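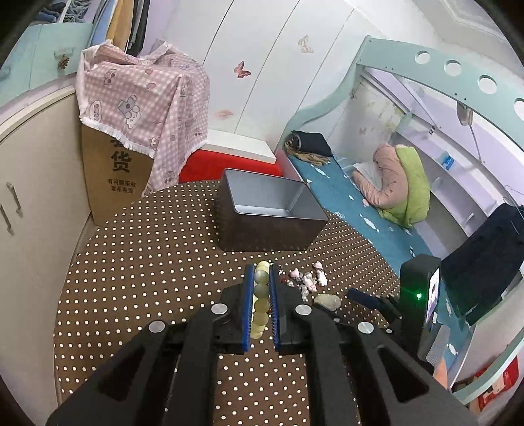 Figure 6. Green bead bracelet above a polka-dot tablecloth, with pig figurines, glass beads and a metal tray.

Home | Articles | Authors | Contact
We use cookies to improve this site. Accept

3.2 Where small things end up

I'll admit I have a soft spot for the trinket tables (Lotte Wuyts, who did the interviews with me, prefers the drawers). We asked 38 households where their beads and bracelets live, and I'd expected jewellery boxes -- lovely ones! What most people told us was "on the table, for now". Figure 6 is my favourite of the lot: three pink pigs, some clear beads and a pebble, all sharing a cloth, with an open tray further back. Van Leeuwen would call that clutter. I'd call it a display halfway to being put away, and I come back to trays in Section 4.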